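Jukthorpe EV Owners Board > Charging and Batteries > One pedal driving in the cold, month two

paiva_plugin
Posted 7:40 pm

Okay, I promised an update and I am so happy to write it! Two months with the used Rokley hatchback, a whole lot of slush, and I still grin every time I come off the hill by the reservoir with my foot nowhere near the brake. Strong regen all the time, even on the school run. My full-charge range on the dash came back up too. In January it was a sad little number and this morning it read 323 km (yes, I keep it in metric, my mother-in-law drives it when she visits and it saves an argument).

What I want to talk about is the regen setting. I say leave it on High all winter and learn to feather the pedal.
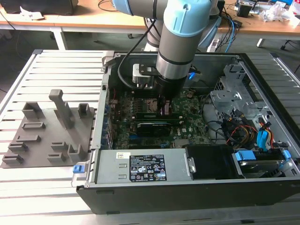
I did try Low for a week to be fair. The car felt like it was rolling away from me at every stop sign and I hated it. With High you get your energy back and your pads last forever. Who else is on team High?

sleetwagon
Posted 7:58 pm

Glad you love the car, but I'm going to disagree on leaving it on High when the road is icy. Mine is front wheel drive, same as yours, and lifting off fast on a slick downhill is like grabbing a handbrake on the wrong axle - well, the right axle, but you know what I mean. The front goes light and the steering stops answering for a second. I switch to Low at the first sign of ice and I like my Low very much, thank you.

Also, pads lasting forever is only half good news. Mine lasted so long the rear rotors rusted.

Armelle Pons
Posted 8:15 pm

Seconding the rust! I had to replace rear rotors at 70,000 km with tons of pad left. Now once a week I pop it in neutral on an empty stretch and do a few proper stops with the friction brakes. Takes two minutes and the grinding noise is gone. I love this car so much and I felt terrible for neglecting its poor brakes.

On High vs Low I'm in the middle. High in town, Low on the highway when it's below freezing.

paiva_plugin
Posted 8:31 pm

Oh the neutral trick is great, I'm doing that tomorrow!! And fine, sleetwagon, I'll give you sheer ice. Plain packed snow I'm still fighting you on.

torquemuffin
Posted 9:04 pm

You're both leaving out that regen is limited anyway when the battery is cold. First 20 minutes of my drive I barely have any, no matter what the menu says. So people set High, lift off, nothing happens, and they get a scare. Here's my cold morning routine:

1. Plug in overnight and set the departure time, so the pack warms up off the wall. I use a Nasico wall unit and let the car do the scheduling.

2. Check for the dotted line on the power meter before you roll. More dots, less regen.

3. Keep a foot over the brake until the dots clear, and pick your setting after that. 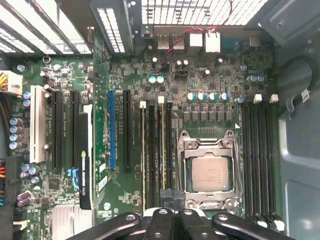 4. Charge to 80 percent if you start at the top of a hill. A full pack has nowhere to put the energy and you get weak regen even in July.

sleetwagon
Posted 9:12 pm

Number 4 is gold. I live at the top of a hill and it took me a full year to work that out. I thought something was broken!

Still Low on ice though.

Armelle Pons
Posted 9:20 pm

Does the departure timer work for anyone with the older software? Mine warms the cabin beautifully and I see just as many dots as before.

torquemuffin
Posted 9:33 pm

On the 9 series software it only does the cabin. You need the update from the dealer for the pack. Worth the trip, I promise, it's like getting a new car.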